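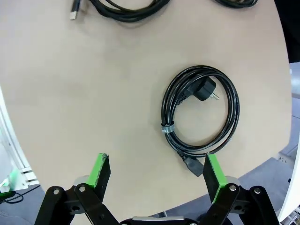
Cable coiling

Cable coiling is the winding of a flexible lead into a loop so that it can be stored, carried or handed on without tangling. It is one of the most pleasing small jobs in any workroom, and a surprisingly rich subject! Stagehands, sailors, film crews and office staff each have their own way of going about it, and they will happily argue over the details.

Power leads

The black mains lead with a Schuko plug at one end and an IEC appliance connector at the other is a classic of the craft. Wound into an oval and held on one side by a grey and white hook-and-loop tie, it makes a bundle the size of a dinner plate, with the plug resting inside the loop and the connector at the bottom. Leaving both ends easy to reach means the lead can be recognised at a glance, even in a deep drawer.

Over-under method

In the over-under method, every second turn is flipped so that the twist put in by one turn is taken out by the next. The lead then pays out straight when thrown – a lovely thing to watch when it is done well. Winding round the hand and elbow is quicker to learn but puts a twist into every turn, and the cable tends to spring into kinks later on.

Ties

Hook-and-loop ties are the favourite for leads in daily use, as they open and close again and again and do not bite into the sheath. Many are printed with lettering. Other fastenings include:

Waxed cord, still loved in theatres
Rubber rings
Twist wire, best kept for thin leads
A half hitch made with the cable's own tail

Thin cables

USB leads and other light cords are often left in a loose bundle. They do better in small, gentle loops, with no sharp bend beside the plug, where the strain relief does its work.

Teaching

The Zollelell workshop, started by Hajar Mansour and Rachid Belhaj, meets each September and has a store of 800 leads, all of them coiled by hand. Its beginners' sheet, Loops and Ties, runs to 2 pages and is a delight.

See also

Knots
Extension lead
Strain relief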